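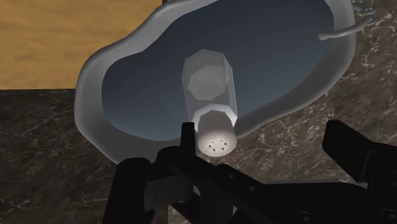
Home | Current issue | Browse volumes | For authors | Log in

This site uses cookies to remember your settings. Accept | Manage

3.2 Blade wear and surface finish in hardwood crosscuts

Crosscut trials were run on kiln-dried spotted gum and blackbutt, both supplied as dressed boards from the Peven mill. All boards were stored in the workshop at Isbridge through January before cutting. Moisture content was checked with a pin meter at both ends of each board, and boards with visible checking or gum veins near the cut line were set aside.

Two carbide-tipped blades from the same maker were compared. Both had an alternate top bevel grind and the same kerf, and differed only in tooth count. Each blade made 214 cuts in each species before it was taken off, cleaned and measured. The saw was a fixed-head mitre saw with the fence squared at the start of every session. Feed was by hand, with one operator (L. El Khatib) making every cut. Hand feed introduces some variation, but it is closer to how these saws are used in small joinery shops than a powered feed would be.

Surface roughness was measured across the grain at five points on each sampled end face. Tear-out was scored on the exit edge by comparison with a set of reference offcuts, using the method described by Neves in the earlier softwood work.

The coarser blade left a rougher face in both species from the first cut. In blackbutt the difference between the blades stayed much the same over the full run. In spotted gum the finer blade lost its advantage late in the series, and burn marks were recorded on 46 end faces, all of them from the finer blade. Cleaning the resin off the teeth brought the finish part of the way back. Tip rounding accounted for the rest, and was worst on the outer corner of the bevel.

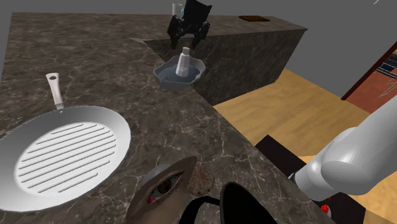

Figure 3. Simulated kitchen with a veined dark brown marble countertop, seen from above.

Exit-edge tear-out followed a different pattern. A sacrificial backing board reduced the score for both blades, and its effect was larger than that of tooth count. Where the backing board had been used for more than 50 cuts without being shifted along the fence, the benefit was mostly gone. Operators should therefore move or replace the board well before the blade itself needs attention.

No correction was made for differences in board density within a species. The Ciselska rig, which holds feed force constant, was not available for this part of the work and is used only for the rip cuts in Section 3.3.

Contact the editors | Copyright and permissions | Back to top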